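封斋月去不去聚餐？家里有人吃药不能封的，你们怎么处理

版块：生活与信仰 > 斋月互助
浏览 612

楼主 灰瓦檐
发表于 2023年3月9日

先说情况，手机打字，乱，见谅。
我弟，双相，吃锂盐第四年了。医生去年就讲得很清楚，不能封，缺水血药浓度会上去，出事不是闹着玩的。他自己也认了，去年一天没封。
问题不在他，在我家亲戚。
去年开斋饭，一屋子人，姨妈当着所有人问他“今天第几个了”，他说没封，桌上就静了。后来有人讲“年纪轻轻有什么病”，有人讲“心里有信仰就不会抑郁”。我弟把碗放下就出去了，后面整个月没再去过寺里，开斋节也没去。8月份住了一次院。我不是说就是因为这个，但是你说一点关系没有我也不信。
今年又快了，我妈的意思是还去姨妈家，“别让人说闲话”。我不想让他去。
想问：家里有类似情况的，聚餐你们去不去？怎么跟长辈开口？

2楼 半截蜡
不去。完了。
我自己惊恐障碍，三年没去过大聚餐，就跟老公两个人吃，枣、汤、一个菜。没觉得少了什么。

3楼 沙井老马
不同意楼上。越躲别人越觉得有鬼。教法上病人本来就可以不封，这个大家都知道的，糖尿病的谁会去问他？直接讲“医生不让”，四个字就够。姨妈也不是坏人吧，就是嘴快。

4楼 灰瓦檐（楼主）
回3楼：讲了。去年就讲了“医生不让”，紧接着就问什么医生，哪个科。你让他怎么答？糖尿病能说出口，这个他说不出口。

5楼 Mizan_07
3楼没经历过，正常。
我妈重度抑郁，封斋那阵子最难熬的是作息。半夜起来吃封斋饭，睡眠打碎了，她那个人就垮。她自己本身没封，但是全家两三点钟叮叮当当，她也睡不了。后来我们改了，厨房门关上，东西头天晚上备好，她睡最里面那间，戴耳塞。好很多。
楼主弟弟吃锂盐的话睡觉也要盯，比吃不吃还要紧。

6楼 橘皮水
+1 作息。双相最怕熬。我表姐就是斋月后半段连着熬夜礼拜，然后躁起来了，一个星期没怎么睡，大家还夸她虔诚……想起来就气

7楼 沙井老马
熬夜那个我承认没想到。
不过我还是觉得聚餐要去，少去几次，坐短一点。完全不去，他一个人在家，更孤。斋月一个人吃饭什么滋味你们知道的。

8楼 半截蜡
“一个人”和“被二十几张嘴审”，我选一个人，谢谢。

9楼 Mizan_07
你俩别吵。有中间的办法，去小的。
我们这边Sarkbridge的社区中心，斋月每周有一次小开斋，一桌坐得下，封没封都能来，规矩就一条，不许问。去的人什么情况都有，有哺乳的，有透析的，也有我妈这样的。没人解释自己。她去年去了两次，第二次还帮着分了糖。

10楼 灰瓦檐（楼主）
这个好。怎么找的？我们这边不知道有没有

11楼 Mizan_07
问寺里管妇女班的，一般她们知道，阿訇那边反倒不一定清楚。没有就自己凑，两三家够了。
另外给他找点事做。我妈最受不了的是“你坐着别动”，一屋子人忙，她像个病人。后来开斋节装糖包都归她，称好装好，谁家小孩来拿一包。一晚上手里有活，就不去想别的

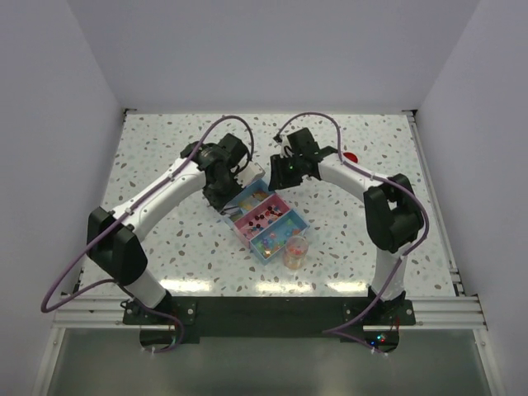
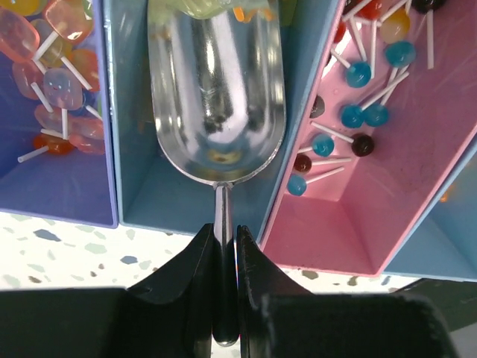 她说封不了斋，总要让她干点别的，不然这个月跟她没关系了。我觉得这话你弟可能也听得进去，你问问他自己想干嘛，别替他定。

12楼 橘皮水
看哭了 这话好

13楼 阿城南门
路过讲一句难听的。不封斋要罚赎的，长期有病补不了的，按天舍饭给穷人，这个你们家做了没有？光讲感受不讲教法也不行。

14楼 灰瓦檐（楼主）
做了。我弟自己出的钱，30天一天没落，Gullunia那个舍饭项目交的，收据他夹在药盒里。他比桌上好些人认真。

15楼 阿城南门
那没话说了，该做的做了。祝他好。语气冲了点，不好意思

16楼 沙井老马
楼主，我换个说法。姨妈那边，你提前打电话，别当面。就说“今年去，但是封斋的事请您不要问，他在吃药，问了他难受”。她要是答应就去，坐45分钟走人。不答应就不去，你妈那头你去顶。
我岳父中风以后我就是这么跟家里讲的，先把丑话说前头，后面反而好办。

17楼 半截蜡
这个我倒同意。居然。
加一条，定个暗号，他发个句号给你你就起来说要走，不用解释

18楼 小石榴不酸
问个别的，吃舍曲林能封吗？一天一颗那种。我不敢问我妈

19楼 Mizan_07
回18楼：问开药的医生，别在论坛问，真的。有的一天一次可以挪到开斋后，有的不行，每个人不一样。千万别自己停。去年有人斋月自己停药的帖子你搜一下，后来怎么样都写在里面了。
斋月前就去问，别等到头一天，号不好挂。

20楼 小石榴不酸
好，下周去。谢谢

21楼 橘皮水
@小石榴不酸 挂号的时候就说想调服药时间，医生听得懂的。我那个医生不是穆斯林，一开始愣了一下，后来自己去查了，下次来还给我打印了张纸

22楼 阿城南门
寺里其实该讲一讲。我们这儿主麻讲了多少年，100遍讲封斋的好处，精神上的病一遍没提过。我上面那个口气大概也是这么听出来的。

23楼 沙井老马
谁去提？

24楼 阿城南门
我去吧。阿訇跟我还算熟，不保证有用。

25楼 灰瓦檐（楼主）
更新一下。昨晚跟我弟谈了，大概谈了半个钟头，比我想的顺。他说姨妈家头一天去一次，照16楼那样，后面不去。开斋节礼拜他想去，站后面。
电话我打的。姨妈先是不高兴，说我把她当外人，后来沉默半天问了句他现在睡得好不好。我说还行。她说那给他留羊汤，少放盐。
（锂盐忌突然少盐，我又跟她讲了半天平常咋放就咋放，哈哈）
小开斋的事妇女班的大姐说没有，但她认得另外一家也是这个情况的，在帮我问。

26楼 半截蜡
姨妈还行啊。

27楼 Mizan_07
盐那个你讲得对，饮食别突然变，水也要正常喝，白天也喝，别不好意思躲着喝。凑成了回来说一声

28楼 灰瓦檐（楼主）
好。他现在白天喝水是关房门喝的，我今天去把他杯子拿到客厅了。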